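Proda hand gripper, classroom pair – a review after one term
Filed under: club gear
Reviewed by Dinesh Solanki

Our robotics club has owned two Proda grippers since the start of the school year, which is long enough to have stopped being polite about them. You hold the thing in your hand, you squeeze, the fingers close, and a camera records what you did so that a robot arm can later fail to do it. That's the club project in one sentence. The parents' version is longer and has the word "future" in it.

The pair cost us 900 with the marker blocks, paid for out of two bake sales and a car wash I would like to forget. For that you get the grippers, spare finger pads, a charger and a manual translated by somebody in a hurry. Page one says to "introduce the hand with confidence." We have all adopted this as a greeting.

Setup took an evening. The marker blocks go on with small screws, and the screws are the same color as every floor in the building. Buy more before you start. The software found both grippers on the first try, then asked for a firmware update, then found one of them.

Grip is the best part. The black pads have a texture that holds cloth well, and cloth is what we do most. The students started on foam blocks like everybody, got bored in a week, and moved on to cushions and anything else with a shiny cover and a will of its own. Matúš Zelenák can turn a cushion over and set it down square with one squeeze and a turn of the wrist. I can't. I've been told it shows in the data.

Hard, smooth objects are another story. Mugs slide. A glazed bowl slid too, and there is no longer a bowl. The older Jeter gripper we borrowed last year did better here, though it weighed as much as a first grader and pinched.

Weight, then. The Proda is fine for ten minutes. By twenty your forearm has opinions, and the students begin trading places without being asked. We now swap after every batch. Battery life is decent, and the charging light is on the bottom where you'll never see it.

Recording is where the club has done well. We finished the term with 3584 clips, of which 1866 were good enough to train on. The rest are mostly me, plus one long session where the storage card was full and the gripper chose to keep that to itself. A beep would have been nice. It beeps for everything else.

Using two at once is what we bought the pair for, and it's harder than it looks in the sales video. Two people on one cushion need to agree on who is leading. Laurinda Patrício settled it by having the left hand call the moves out loud, so our practice now sounds like a rowing team with upholstery.

Would I buy them again? Yes, for cloth and soft goods, and for a club with patient kids. Skip them if your project is dishes. Three stars out of five, and the missing two can be collected when the card warning gets fixed.

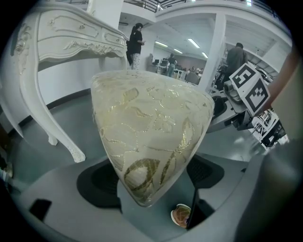

Custódio Fonseca: We run the same pair at the Radville club and I'd go up to four stars. On the full card problem, have the students check the free space at every swap, it takes a few seconds and we haven't lost a session that way since July. Agree about mugs. We put strips of bike inner tube over the pads and it helped a bit, but then cloth sticks when you let go, so you end up changing them back. Did you ever get the second gripper to show up after the update? Ours needed the first one switched off.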